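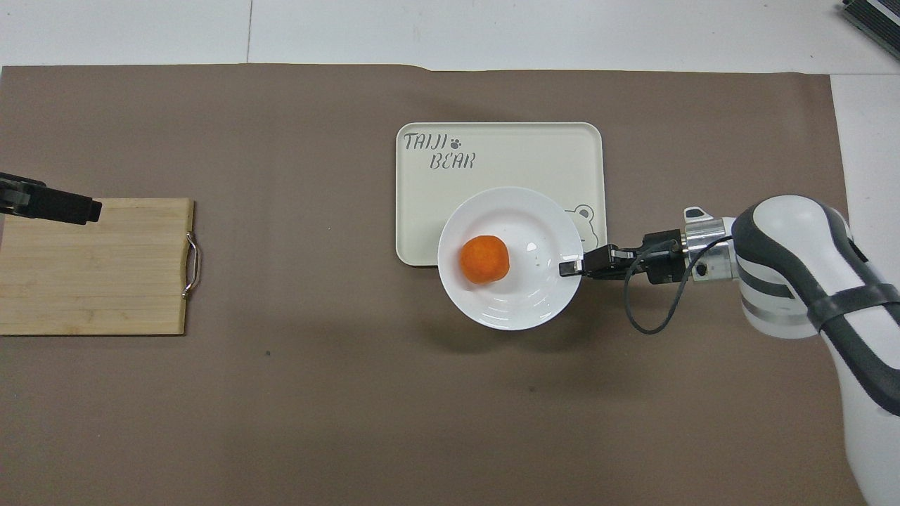

Week 6: Paper grain and why your folds crack

Right, quick recap for anyone who missed last week (the bus strike, I know). We'd got as far as how a sheet is made, and I promised you grain this time, so grain it is.

When paper is made by machine, most of the fibres settle in the direction the web is travelling. That's your grain. Fold along it and you get a lovely clean crease. Fold across it and the fibres fight back, and on heavier stock you'll see the surface crack along the spine. I ruined 40 menus this way in my first job at Pešek and I still wince!

Three ways to find it:

Bend test. Roll the sheet over loosely, one way and then the other, without creasing. The easier way is with the grain.

Tear test. Use an offcut, please. It tears straighter with the grain.

Damp test. Wet one side of a small square and watch it curl. The curl runs like a tube, and the tube lies along the grain.

Anežka Sokol asked whether handmade paper has a grain. Hardly any, as the fibres get shaken about in the mould, so you can be much more relaxed with it.

For a sewn book the grain wants to run head to tail, parallel to the spine. Boards and endpapers too, or the covers will warp (mine did, nearly 13 of them, all in one damp December).

For next time: bring 2 sorts of paper from home, mark the grain on each in pencil, and have a go at a single-section pamphlet. Zdeňka Kadlec has the spare bone folders if you need one.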